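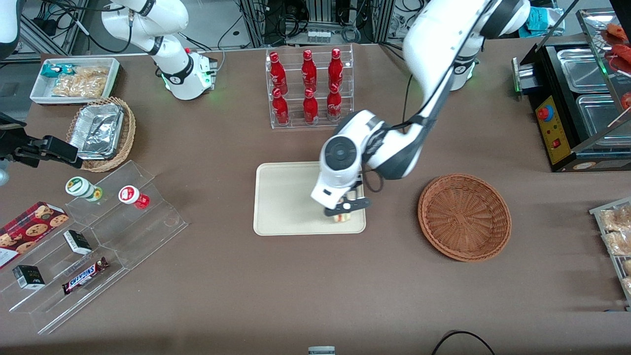 Yasir wants the pretzels out of their bag before anyone sits down, and says a basket with nothing in it makes people think the snacks are gone.

November 19, 2018. Fine, he wins that one! I love how the Coke looks on the stepped rack, so that stays. Still can't decide on the beige tray: small bready bites only, or a bit of everything? Zyanya votes bites. Trying it her way for the Tlapale open house (157 signed up, wow). Need 10 more napkin packs, and ask Hilkka for tongs.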